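# Stamesden episode numbers on Yook don't match the Nallen broadcast numbers

**tapeshelf_b**
Posted Oct 31, 2019

I am trying to watch Stamesden from the start of the hospital storyline, and the episode numbers are inconsistent between sources. I have my own recordings from the Nallen network broadcast, named by the number shown in the end credits. The gaps I want to fill from Yook.

Up to episode 300 the two sets agree. After that they drift. The wedding at the Brotier clinic is 485 in the Nallen credits, but on Yook the same hour is listed as 488. The plot summaries on Yook are attached to the wrong entries in places, so I can't use those to line things up either.

What I need to know:

- Is the offset constant after 300, or does it change?
- Are any episodes missing from Yook, or only renumbered?
- Is there a way to check my files without watching all of them?

My recordings are in one folder on a desktop machine. I can run scripts if the steps are written out.

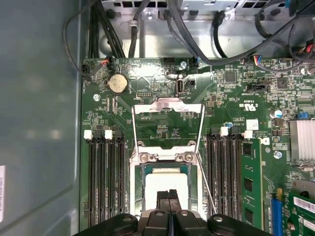
*Open CPU socket with the metal retention frame upright. Empty memory slots on the left.*

---

**secondunit**

The offset is not constant. It goes up in steps, and each step comes from a double-length episode.

Nallen gives a double-length episode one number. Yook splits it into two entries and numbers both. There are 3 of these between 300 and the wedding: the flood, the custody hearing, and the night the surgeon comes back with a different actor. One extra entry for each gives you 488 for 485. The numbers between them are off by one or two depending on where you are.

Renumbering formula, where N is the Nallen number:

| Range | Yook number |
|---|---|
| Up to and including the flood | N (flood part two is N + 1) |
| After the flood, before the hearing | N + 1 |
| After the hearing, before the recast | N + 2 |
| After the recast, up to the wedding | N + 3 |

The hearing and the recast each take the number from the row they end, plus the one after it. I have not checked anything past the wedding. 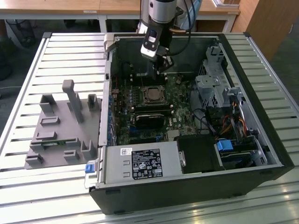 As for missing episodes, I found none in this range. What looks like a gap in August is a preemption. Nallen did not air the show on those days and did not use up any numbers. If your recorder saved a file for such a day, it is whatever ran in the slot, and it should be deleted or moved before you rename anything. Otherwise a script that counts files in date order will add its own offset on top of the other one.

Ignore the summaries on Yook. They seem to have been entered against the Nallen numbers and never moved when the doubles were split.

---

**mkvshelf**

The table above matches my copies. For checking without watching, use running time first and the credits second.

1. List the duration of every file. A normal episode without commercials is 42 minutes in my set. Anything near twice that is a double.
2. Export one still per second from the last minute of each file.
3. Run text recognition on the stills and keep the line with the episode number.
4. Compare that number to the file name and write the mismatches to a text file. Do not rename automatically on the first pass.

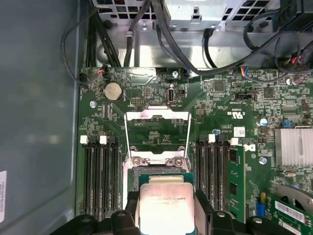
Step 2 is the slow part, as each recording has to be decoded close to the end, and some formats seek badly. Set the start position before the input file in your command, or the tool will decode the full hour to reach the credits. You don't need new hardware for it. An older workstation processor such as the Xeon E5-1630V3 shown here is enough if you let the batch run overnight. Keep the stills on a different drive from the recordings if you have one.

The credit number is white text over a moving background, so crop to the lower third and raise the contrast before recognition. Mine confused 3 and 8 until I did that.

---

**rerunner**

I just go by the recap at the start. If it doesn't match what I saw last, I skip forward one. Not sure about the numbers, but the wedding is definitely the one after the clinic loses power.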